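3.2 Working in a real laundry room

Our senior project team at Garnholm had spent most of the fall on a mock washer door bolted to a lab bench, and I was pretty proud of how well we did on it. Then Annelies Prantl, our advisor, asked how much of that would carry over to a room we hadn't built ourselves. So in November we packed up and moved to the shared laundry room at Qureshi Hall (mornings only, before the students woke up and wanted their machines back).

The first thing we ran into was glass. Our mock door was a flat painted disk, and a real door is a deep clear bowl that you can see the floor, the gasket and your own reflections through. Sohail Talpur had written the door finder to look for a filled circle, and he ended up rewriting it over one very long weekend so it follows the plastic rim instead. We also had to think harder about clothes that hang out over the lip of the drum, because a sleeve or a pant leg can hide just the part of the edge we wanted to track. 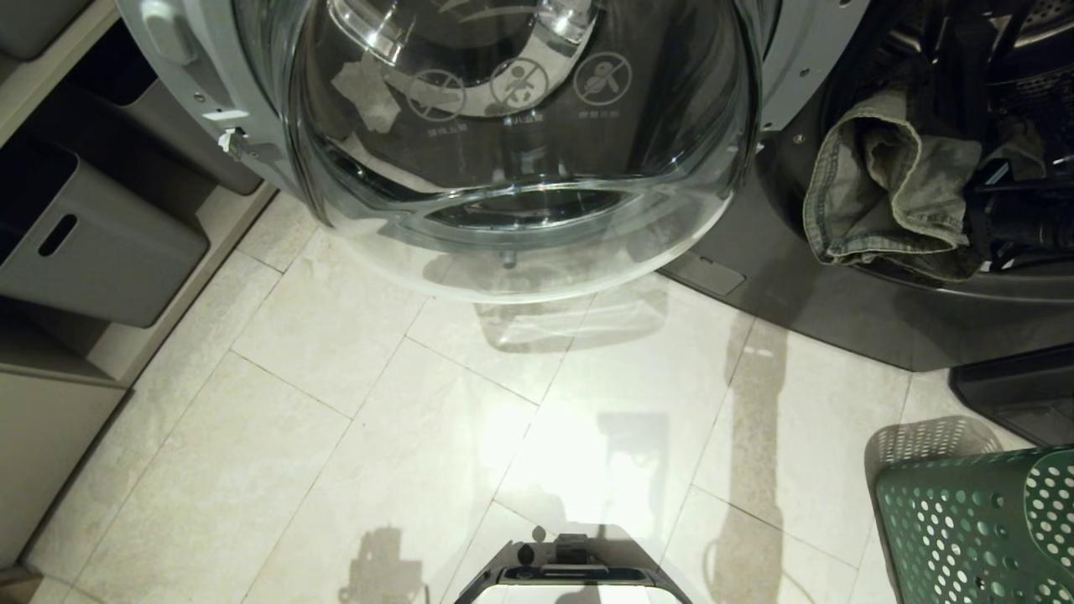 Figure 4. Head view with a clear washer door open over the tiles and olive-khaki pants hanging from the dark machine beside it. The gripper is at the bottom edge.

Shadows were the other headache. The floor tiles are pale and shiny, and the robot throws its own outline onto them — our first basket detector happily boxed that outline again and again. Hina Khokhar fixed most of this by going back through 469 labeled views and marking the shadows as their own class. I would love to say we had a cleverer plan than that, but we didn't, and it worked well enough to keep going.

Picking the right machine sounds easy until they all look alike. The commercial washers share the same gray body, chrome ring and dark glass, so we read the big printed number on the white label, 1号 or 2号, and tie each door to the label on its own machine. Sohail Sandhu wanted to use the QR code too, but we dropped that idea because we only needed the number. The basket gets its position from the same view, measured against the nearest door, and we save both before the arm moves at all.
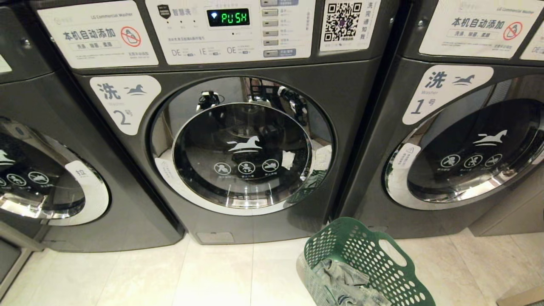
3.3 Scoring the trials

We ran 12 trials for each task and scored them by hand.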